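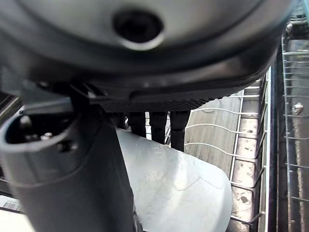
Sandberg cookbook swap and bake night is back, and bigger

Posted 9/10/18 by Agnes Kristiansen

Quick one before the oven timer goes. The Sandberg cookbook swap returns later this month, this time in the upstairs hall at Karkolix on the harbor road. Doors at six, swapping from half past. Bring one cookbook, take one home. Bring three, take three. Water damage is fine, missing pages are not.

Last year's swap ran out of table space before the coffee was even poured. Torunn Grønli has been in charge of the book side since spring and already has 300 titles boxed up, a lot of them baking, plus a whole crate of church and school cookbooks from the seventies. Those go fast. If you want the one with the cardamom twists, get there early.

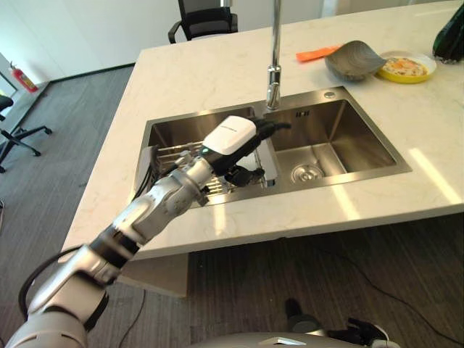
New this year is the bake table. There are 20 spots and each baker brings one thing, cut small, with a card listing whats in it. Nuts have to be marked. No cream cakes unless you can keep them cold yourself, the hall fridge is tiny. Sign up at the Detgate bakery counter, sheet is by the register.

"I'd love to see more rye," Grønli said. "We had eleven lemon cakes last time. Good lemon cakes. But eleven."

Gøran Solberg will do a short demo on sourdough crispbread, start to finish, and hand out starter in jars. Bring your own lid if you have one, he's short on lids.

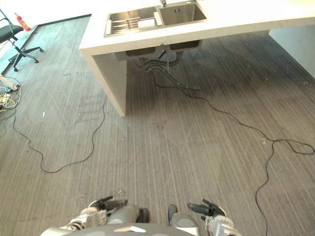

Tickets and times

Entry is 60 kroner at the door, cash or card. Kids under 12 free. Bakers get in free too, plus coffee. Anything left over from the door money goes toward printing a town cookbook, which Hjørdis Hovland is putting together now. She wants recipes by the end of September, handwritten is ok, and please put the oven temperature on them. Half of the ones so far just say "hot oven."

Parking behind Karkolix is limited, so walk if you can. The Joneder bus stops right outside and the last one back leaves at ten.

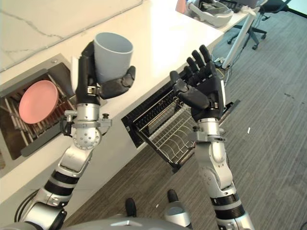 A cup held upright over the white countertop.

Questions about the bake table go to Detgate, questions about books go to Torunn. Solberg's crispbread recipe will be up here next week, if he remebers to send it.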